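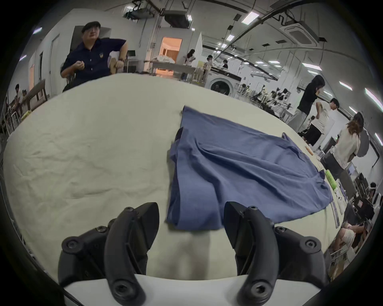

Pemia Hand-Held Gripper, Garment Set
Overview | Method | Results | Specifications | Ordering | Support

The Pemia is a hand-held parallel gripper with a wrist-view camera, made for recording cloth handling by people and training arm policies from the recordings. The operator holds the tool, works the jaws with a trigger, and carries out the task at normal working height. No arm is needed during recording. The same jaws and camera mount fit the Wiegand arm flange, so the view during recording and the view during a policy run match to within the tolerance given under Specifications.

The Garment Set adds pointed jaw tips, a second tool for two-handed work, and the Filtia software for trimming and checking recordings.

Jaws
Molded black jaws with a curved arm and a pointed tip. The tips are shaped to get under a single layer of jersey lying on another layer. Each jaw is held by hex-socket screws and can be changed without removing the base plate. The base plate is white plastic. Check the screws at the start of each shift. A loose jaw shifts the tip position in the camera view and the affected recordings can't be corrected later.

Method
The results on this page come from the T-shirt folding study run at the Griststead lab in April. Recording was led by Syafiqah Wijaya and policy training by Syahrul Kusuma.

Each recording starts with one garment dropped on a cloth-covered table. The operator picks it up, spreads it, folds it, and releases it inside a marked area. The garment is not arranged beforehand. Crumpled starts, partly folded starts, and starts with one end hanging toward the operator are all accepted. Starts with the whole garment off the table are thrown out.

The room was left in normal use throughout. People walked, sat, and worked at other stations in view of the camera, and objects such as bottles stayed on the table edge. An earlier set recorded behind a plain screen gave a policy that stopped partway when a person crossed the background. The screened set is not included with the product.

After trimming in Filtia, 571 recordings were kept. A recording was dropped if tracking was lost during a grasp, if the jaws closed on the table cover, or if the garment left the camera view during the final release.

Results
The trained policy was run on a pair of Wiegand arms, 200 trials, with shirts that did not appear in the training set. A trial passed if the shirt ended inside the marked area with both sleeves covered and no fold standing up at the collar.

First grasp on the correct layer: 183 of 200
Spread completed: 168 of 200
Fold passed: 151 of 200

Of the 49 trials that did not pass, 32 were lost before the spread was complete. The most common fault was a two-layer grasp, where the tip went under the hem and took the front and back together. Wrinkles in the table cover also drew false grasps, mainly when shirt and cover were close in color. Pulling the cover tight reduces this but was not tested as a separate condition.

Results for towels and trousers are not available. The policy should not be expected to handle buttons or zippers.

Specifications
Jaw opening: 86 mm
Tool weight with camera: 740 g
Recording rate: 30 frames per second
Camera position repeatability, tool to arm flange: 3 mm
Trigger: right or left hand
Power: battery, removable
Recording format: Filtia project or plain video with pose file

Included
Two hand-held tools with jaws fitted
One spare jaw pair
Hex key
Two batteries and charger
Filtia license, one workstation
Calibration board
Trained fold policy and the 571 recordings

Not included
Arms, flange adapters for arms other than Wiegand, table, table cover.

Notes for setup
Calibrate each tool after any jaw change. Fixed ceiling lights are adequate. Avoid lamps pointed at the table from behind the operator, as the shadow of the tool falls on the grasp point. Table height should match the height used for the arms.

Tracking needs fixed features in the room. Doors, wall edges, and ceiling fixtures serve well. Do not record facing a bare wall at close range.

Recordings show whoever is in the room. Face blurring in Filtia is off by default and is set per project.

Page revised June 20, 2023. Result table replaced; jaw opening corrected from 80 mm.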